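To: members' list, Rurstead Tenants' and Residents' Association
From: Ildikó Lengyel, Secretary
Subject: Re: Floor coverings and the draft by-law

Dear members,

I write in reply to Mr Qureshi's message of Friday, the relevant portion of which is reproduced for those who did not receive it.

> From: Haris Qureshi
> Subject: Floor coverings and the draft by-law
>
> Dear Secretary,
>
> I have read the draft by-law on floor coverings circulated with the October notices and wish to raise two matters on behalf of the owners on level 4.
>
> The draft requires that "hard flooring in habitable rooms be covered to the extent of 50 per cent". It does not say how the area is to be measured, nor whether furniture standing directly on the floor is to be counted. A lot owner with a large bookcase and a modest rug may believe in good faith that the requirement has been met.
>
> Secondly, the Olteanu building was converted in stages and many of our lots have more than one floor surface in the same room. It is unclear whether the by-law applies to the room as a whole or to each surface separately. I would be grateful for clarification before the vote.
>
> Yours faithfully,
> Haris Qureshi

The Association thanks Mr Qureshi for his careful reading. The draft has been reviewed in light of his remarks and the following position will be put to the general meeting.

1. Measurement of the covered area

The area of a room will be taken from wall to wall, excluding built-in cupboards and hearths. Free-standing furniture will not be counted as a covering. The purpose of the by-law is to reduce the transmission of footfall and dragged chairs to the lot beneath, and a bookcase does little in that regard. Rugs will be measured by their actual shape. A round rug is therefore credited with the area of the circle and not with that of the square into which it would fit, a point on which the earlier draft was silent.

2. Rooms with more than one surface

The requirement will apply to the room as a whole. Owners may place their coverings on whichever surface they choose, although the Association recommends that priority be given to the parts most walked upon. A change of surface close to a wall, where there is little foot traffic, need not be covered on both sides of the join.

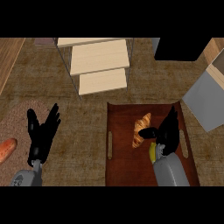
3. Underlay

Underlay is to be fitted beneath all rugs laid after the by-law takes effect. The acoustic report prepared by Pusten, copies of which are held at the office, favours a dense felt over foam. Owners who have already bought foam underlay will not be asked to replace it. Those living beside the stairwell should note that the report deals with their lots in a separate appendix.

4. Kitchens, bathrooms and laundries

These rooms remain exempt. Where a kitchen opens onto a living area without a dividing wall, the boundary will be taken as the outer edge of the benches - or, where there is an island bench, a line drawn along its living room side.

5. Existing floors and works in progress

Three applications for new flooring are presently before the Association. Each will be decided under the current rules, provided that the contractor's specification is lodged before the meeting. Mastik has advised that its adhesive work on the ground floor will be finished by then, and the usual notice regarding odour and ventilation will be placed in the foyer.

Members wishing to propose further amendments are asked to send the exact wording to this list, quoting the clause number, no later than 13 days before the meeting. Proposals received after that time will be held over. Proxy forms may be collected from the office between 9 am and noon, or returned by email if signed and scanned.

Mr Qureshi has kindly agreed to speak to the amended clauses on the night - owners on level 4 may wish to direct their questions to him in the first instance.

Yours faithfully,

Ildikó Lengyel
Secretary
Rurstead Tenants' and Residents' Association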